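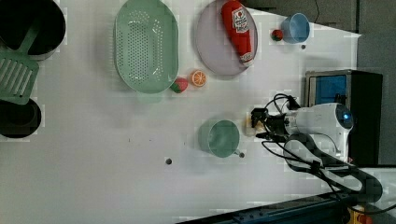
Issue 16, page 3

Sorting and Cleaning a Play Kitchen

By Amna Bugti

A play kitchen gets mixed up faster than any other set of toys in the house. The pots end up in the bath, the fruit goes under the couch, and something from the real kitchen always moves in with the rest. Twice a year, in January and again when school lets out, I put everything on one table, clean it, and decide what goes back. It takes an afternoon the first time and much less after that.

What you need

A clear table, the lighter the better, so small pieces show up
A dishpan or a clean sink
Dish soap
Two soft cloths and an old toothbrush
Three bins or boxes, one of them with a lid
A roll of masking tape and a marker

Step 1. Empty everything onto the table

Tip out the bins, then check the oven, the cupboards and the toy sink. Look inside the pots and mugs before you go on. Spread things out so that nothing is stacked. It is fine if a spatula ends up resting across a pot for now, but you should be able to see every piece without lifting another one.

Step 2. Pull out what isn't a toy

Bottles need a close look. A ketchup bottle lying on a plate with the play dishes could be a toy, an empty that someone saved, or the one you were looking for at lunch. Pick it up, read the label and open the cap. A full one goes back to the real kitchen. An empty one can stay if you wash it out with hot soapy water, rinse it twice and let it dry with the cap off for a full day. Throw out any bottle that still smells after that.

Step 3. Make the groups

I use three groups: cookware, tableware and food. Pots, colanders and spatulas are cookware. Plates, cups and mugs are tableware. A strawberry, an orange slice and any other fruit go in with the food, and so does the bottle if it is staying. Don't sort by color. A mint-green mug and a mint-green colander look good side by side, but a child who wants a drink will look for the mug with the cups.

Step 4. Wash

Plastic pieces can go in warm water with a little dish soap. Do the colander first - the toothbrush gets into the holes, and the slots of a spatula take the same treatment. Hollow fruit should be wiped with a damp cloth only. If it has a seam, water will get in and stay there. Wooden food should be wiped and dried right away.

Step 5. Dry

Lay everything on a towel with the open side down. Leave cups and pots overnight. Shake each piece next to your ear before you put it away, and if you hear water, give it another night.

Step 6. Put it back

Cookware goes in the largest box, with the pots at the bottom and the colander on top. Tableware goes in the second. Food goes in the box with the lid, as those are the pieces that travel. We use the Linlow boxes with the flat lids, but a shoebox does the job. Tape a label to the front. For children who don't read yet, draw a cup or a strawberry.

If there is still too much, put half of the food away in a closet and swap it in the spring.

Next issue: mending a Ratholm drawer that sticks.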